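Keeping a Shared Arm Cell in Working Order
Student project report, Pilar Barrientos
Submitted 9 Oct 2020

1. The cell

My project covered the setup and upkeep of one cell in the Hendthorpe teaching lab. The cell is a white seven-jointed arm bolted to a slotted aluminum table, with a marble-patterned work surface in front of it. We call it the Noguchi cell, after the name on the lab door. Other arms share the room, but I did not work on them.
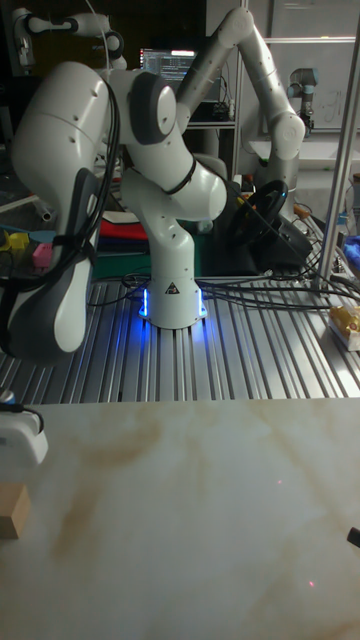
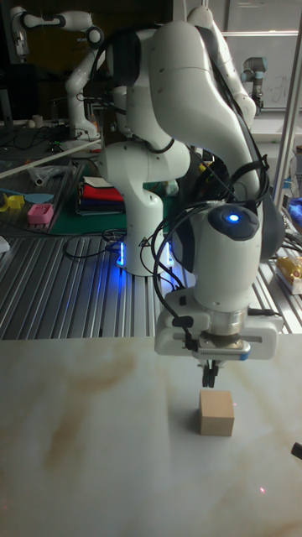 The cell had been used by several project groups before mine and had no written upkeep record. In July I started one. The rest of this report describes what I checked, what I found and what I changed.

2. Base and mounting

The base clamps to the table with T-nuts in the slots. I checked the bolts with a torque wrench and found 2 that turned before the wrench clicked. I cleaned the slots with a brush and vacuum, replaced the washers and tightened the bolts in a cross pattern. After that I marked each bolt head with a paint pen so a loose one can be spotted without tools.

Moving the base even slightly changes where the arm thinks the work surface is. I redid the surface calibration the same afternoon. Anyone who loosens the base should plan for that too - it takes most of an hour.

3. Cables

This took the longest. The cables along the arm are held by hook-and-loop straps, and the slack between straps matters. Too little and the wrist pulls on the plugs when it turns over. Too much and a loop can catch on the elbow. I ran each joint slowly through its range with one hand on the stop button and watched the slack at every strap. Two straps had to move. The gripper plugs also got a strain relief, a printed part from a Fornodik file that I shortened by 4 mm.

I did not reroute the cables on the table. They should go in a covered channel, but that means unplugging equipment used by other groups.

4. Gripper

The fingers are checked by closing them on a small wooden block and lifting it. With the old pads the block slipped in 6 lifts out of 82. I cut new pads, glued them on, let them set overnight and repeated the full set. There was one slip, and I think I had placed the block crooked. The pads should be looked at again after a month of normal use.

5. Control software

The arm runs through Jesov, the lab's own launcher. It used to start with the last group's payload value still loaded, so the arm sagged a little in hand-guiding mode. I added a line to the startup file that loads the correct value for this gripper and prints it in the terminal. If someone changes the gripper, that line has to be edited.

6. Still open

The table cable channel, as above. A spare set of pads, already cut, is in the drawer under the monitor. The log is in the same drawer and has a column for initials, so please fill it in.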